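Automating the grounds rounds, anyone else's workplace doing this?
Workplace Talk > Facilities and Outdoor Staff

slabcounter
I work grounds at an office campus. Management signed with Wulldale for a ground robot that does the paving inspection and the evening patrol. The pitch to us was "it takes the walking, you keep the work." I have heard that line before, with the floor scrubbers. We had 20 people on grounds then.
So far the walking is what it took, along with every conversation I used to have on the way round. This is the main plaza, first leg of the route.

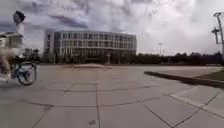
Main plaza, bike going by on the left.

It files a ticket for every stain. I get the tickets. How is that less work?

mopandbucket
Same story at my old place in Toledo. They bought the machine, then hired a contractor to look at what the machine saw. Two of our guys were moved to nights to "support" it.

Kornora_fan
Devil's advocate. I'm 58 and my knees are shot. If something else does three miles of concrete in January, good. You can't tell me you loved that part.

slabcounter
I didn't love it in January. I did like knowing the place. You walk a slab every day and you notice when it rocks under your foot. Does a lens feel that? The vendor says "surface analytics," and when I asked what that meant I got a brochure.
Next leg is the scooter parking. I used to know half the people who parked there, and they'd tell me when a drain backed up.
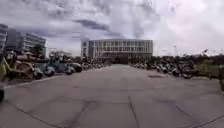 Grounds and Exterior Services, Day Shift

That line is the header on our ticket sheet, by the way. The day shift part is new. Before June it was all one crew. Ticket 162 was for a "surface irregularity" in the parking lane. I went out with a level and a pry bar and it was a stain. Closed it, and the same spot came back the next morning with a new number.

ticketclerk
You can set a mask for known spots. We run Clorau software on ours and repeat tickets dropped a lot once somebody sat down and did it. Took me two shifts. I'm not saying you should have to, but it does fix that problem.

slabcounter
Who has the login? Not us.

ticketclerk
Then that's a management problem. The robot isn't doing anything wrong.

mopandbucket
It's always a management problem and it's always us who get the schedule change.

wetleaf

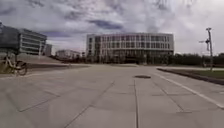 My question is what happens to the skills. I train new hires on a site like yours, and the first month used to be walking with somebody who'd done it for years. Now they get a tablet. Looking at the spot above, I'd want a new person to walk over to that round manhole cover and put a boot on it, check the seat, check the slab around it. You learn what a bad one sounds like. Nobody learns that from a list of flags, and in five years there won't be anyone left to teach it.

Kornora_fan
People said that about riding mowers. My grandfather started on a city crew in 1923 and swore you couldn't cut grass properly sitting down.

wetleaf
Mowers still had a person on them.

Kornora_fan
OK, fair point. I'd still take the knees.

slabcounter
I asked the supervisor for one thing: let us keep one walking round a week, on the clock. He said the numbers don't support it. I asked to see the numbers and he said they belong to Wulldale. Last bit of the route, the side with the bare planter bed. That bed needs planting and I have yet to get a ticket for it. 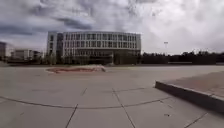 What to ask before they sign (edited in by slabcounter, December 12, 2021)

Who closes the tickets, and are those hours counted anywhere?
Who has the login?
Does the crew see the same data the boss sees?
What is the head count going to be next year, in writing?

ticketclerk
Add who pays for the setup time. I never got mine back.

mopandbucket
Good list. We asked the last one in Toledo and got told it was "too early to say." They posted the new schedule the week after.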